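Soak Your Sponges!

Our kitchen corner at Surbridge is back, and this month it's all about the humble dish sponge. A shallow black tray, some water and a few suds are plenty.

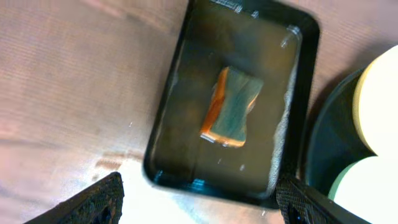 How Rosângela does it

Rosângela Aguiar lets hers soak while she clears the table, then squeezes it out well and stands it on edge to dry – so easy! Lay an old cloth under the tray for drips.

Got a kitchen habit you love? Tell Everaldo Siqueira before November 7, 2025 and we'll print our favorites!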